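4.2 Where the parts wait: the tray beside the computer

We come now to the part of the study that gave us the most trouble and, we are happy to admit, the most pleasure. When we first set out to describe how a desktop computer is taken apart and put back together, we thought almost entirely about the inside of the case. The screws, the latches, the sockets and the order in which things have to come out had all been written up in our early notes from March, and they filled a good many pages. What those pages left out was everything that happens beside the case. A part that has been lifted out has to go somewhere, and a part that is about to go in has to come from somewhere, and the people who do this work for a living spend a surprising amount of their attention on that small patch of table.

Hazel Blackwood and Reda Abou Zeid spent two weeks at the Bomthorpe repair shop, sitting (with a great deal of patience and a great deal of tea) next to the benches where returned office computers are stripped and refurbished. They logged 179 complete jobs. In these jobs the repairers used whatever they had at hand as a place for loose parts: the lid of a box, a folded cloth, the upturned side panel of the very machine they were working on. Small parts were the ones that went astray. A processor would be set down and then nudged by an elbow, and a memory module would slide under a cable bundle and be looked for later with some feeling. Siyabonga Potgieter, who had run such a bench himself before he joined us, was not surprised by any of this and told us so at length.

We therefore drew up a simple tray, which we call the Vanden plate after the street our first workshop was on, and which went through 5 versions before we were content with it. The idea is a modest one. Each loose part gets a place of its own, shaped so that the part can lie in one way and is easy to pick up again. We do not claim any great originality here - anyone who has owned a good toolbox with cut-out foam will feel at home with it. Our interest was in how close the tray should sit to the case, and on which side, and how the case itself should be laid down so that both could be reached without turning anything over.

After trying the tray in front of the case, where it was constantly leaned over, and behind it, where it could hardly be reached, we settled on placing the two side by side. Figure 7 gives the arrangement.

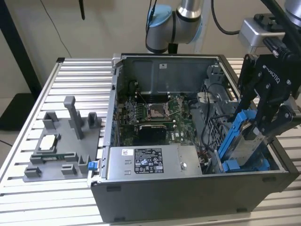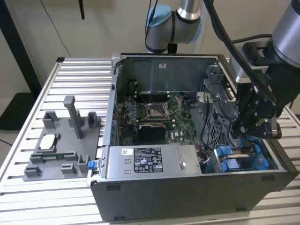

Figure 7. The open tower on its side, with the parts plate to the left of it on the slotted table.

The choice of which parts deserve a place on the plate was argued over for longer than we would like to say. Gil-soo Ahn held out for room for everything, down to the last screw, while the rest of us wanted a plate that a newcomer could take in at a glance. In the end we gave the preference to small, flat parts that are handled by their edges. With the socket on the motherboard standing open, its lever raised as in both views, the next place the eye wants to go is the square pocket on the plate, and we wanted that trip to be a short one. Screws go into a lidded cup, which is kept apart from the plate and was not part of the comparison.

To find out whether any of this made a difference, we asked repairers at Bomthorpe and at the Pruvora training center to carry out 300 jobs in all, 200 of them with the plate and the remainder with whatever they normally used. We kept the instructions as light as we could. Roscoe Achterberg wrote them on a single card, and people were free to ignore it, as several cheerfully did. Each repairer filled in the short Kombo questionnaire after the last job of the day, with a blank space at the bottom for grumbles. The grumbles were mostly about reaching over the power supply with the case on its side, a point we return to in Section 5 together with the timings.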